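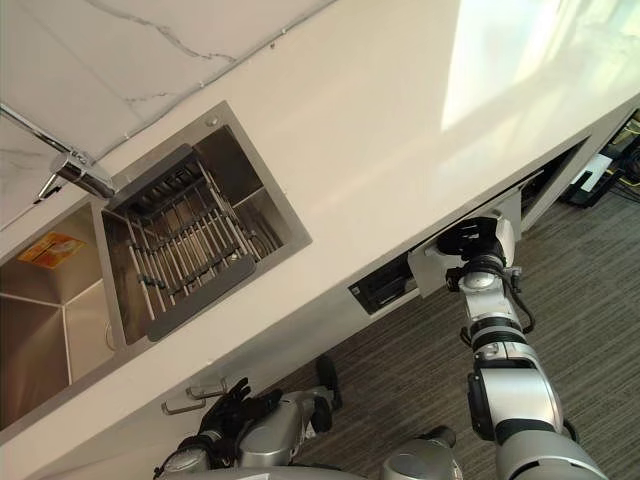
Why does a heavier box take more of a push to get moving?

The floor presses back harder on a heavier box, and the most friction the two surfaces can manage grows with that press. Double the weight and you need about twice the push.

Physics for Everyday Use
Unit 4: Friction
Notes by Amado Bañez, Hinojosa Hall, March

These are the notes from the session, cleaned up a little. They don't include the argument over whether socks count as a lubricant, which took up most of the second half and which I consider settled.

Two kinds, one name

Static friction acts when nothing is sliding. It is as large as it needs to be, up to a limit, and then it gives up. Kinetic friction takes over once things are sliding, and it is usually a bit weaker. You have met this if you have ever leaned on a stuck dresser, leaned harder, and then followed it across the room at a trot.

The common mistake is to treat static friction as one fixed number. Push a parked crate with 100 newtons and, if it stays put on a level floor, friction is pushing back with 100 newtons. Push with half that and friction drops by half as well. It does the least work it can get away with, like most of us after lunch.

The coefficient

The limit of static friction is the coefficient (mu) times the normal force, meaning how hard the two surfaces are pressed together. Mu has no units. It also belongs to a pair of surfaces. "The friction of rubber" makes about as much sense as "the marriage of Steve." Rubber on what?

On a level floor, with nobody pulling up or down on it, the normal force is the same size as the weight. On a slope it is smaller. Half the class lost points here last year and the other half copied them.

Worked through in class: a crate weighing 2,310 newtons sits on a level floor, and mu for the pair is 0.25. Multiply and you get 577.5 newtons, the largest push the floor can answer. Anything above that and the crate moves. A few of you wrote that the crate "wants" to stay. The crate has no opinion. Please stop giving it one.

Finding mu with a board

Put the object on a board. Lift one end slowly until the object lets go. The tangent of that angle is the static coefficient. The weight cancels out, so a brick and half a brick made of the same stuff should slip at the same tilt.

Špela Omerović ran this for us with a sample of Floltari floor tile and the sole of a Primusport gym shoe, and got an angle so steep that the board fell off the table first. We then used a hardback book on the bare board and did better. It held at 14 degrees and went at 15, so mu was somewhere between 0.25 and 0.27. That is a fine result. Writing it to six decimal places, as one report did, makes it a worse one.

Lift slowly. If you jerk the board you are measuring your own patience.

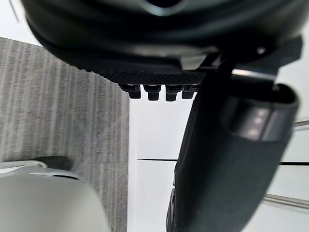
Rough surfaces grip better than smooth ones, according to everyone's grandmother, and she is right often enough to be dangerous. When one material is soft and the other is hard, raised points can dig in, and then sliding means deforming something as well as dragging it. Tool handles and barbell grips use this all the time. The fine diamond pattern on the flat black plate in the picture is called knurling, and it is the one to remember for the quiz. Press something soft against a surface like that and the simple mu-times-N rule starts to wobble, because part of the hold comes from the shapes locking together. Press something hard against it and you may gain very little beyond scratches. Very smooth, very clean metals can stick to each other stubbornly, a fact that has ruined plenty of expensive bolts.

Area, or the lack of it

In the simple rule, contact area does not appear. Lay a brick flat or stand it on end, and the friction limit is the same. People hate this. They bring up wide tires. Rubber is one of the materials that follows the simple rule badly, and tires also have heat and wear to worry about, so they make a poor witness for either side.

For next time

Read the section on inclined planes, and draw a force diagram for a book on a slope before you come in. The arrows must start on the book. Last term I received one in which they started on the student.

Anyone still owed a lab sheet can find me at Cement, the coffee place across the street, until they close. Bring your own pencil.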